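Gikomano go into the winter break still looking for an away win

11/29/24

I'll admit I drove home from Drireo last night in a bit of a sulk. Gikomano were ahead at half-time, ahead going into the last quarter, and then lost by 3 because they couldn't get hold of a rebound when it mattered. I've watched this team all autumn and I could have told you how it was going to end once the home side started crashing the boards.

It was a cracking game to watch, mind you. There were 448 of us squeezed into the hall, and the noise in the final minutes was something else (my ears are still ringing a bit this morning). Gikomano's passing in the first half was the best I've seen from them this season – quick, tidy, always one more ball to the open shooter in the corner. They looked like a side that had worked out who they are.

Then came the fouls. Both starting centres were sat down with four apiece before the last quarter was properly going, and from there Drireo just threw everything at the rim. Second chances, third chances, free throws. I lost track of how often I muttered "box out" and got a look from the chap in front.

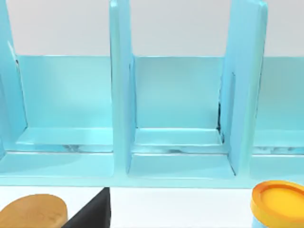
The coach was pretty calm about it afterwards. I asked whether the rebounding was down to tired legs and was told no, it was down to habits, and that the next few training sessions would be very dull indeed. Fair enough! I'd pay to watch them if it meant an away win before spring.

So where does that leave things? Gindia are still top after another comfortable night at home, in front of 563, which is a very good crowd at this level. Gikomano drop to fifth, 2 wins behind them, with Wibisono sitting in between and playing far better than I expected back in pre-season. I had them finishing bottom, so please don't ask me for any betting tips.

The next one is at home to Wibisono in early December, the last fixture before the break, and I think it's a bigger game than the table makes it look. Win it and the top two are still in sight. Lose it and it's a long, grumpy Christmas for those of us in the cheap seats. The younger of the two centres took a knock to the ankle late on and will be looked at this week – the club hopes it's only a sprain.

Tickets are on sale at the hall and doors open an hour before tip-off.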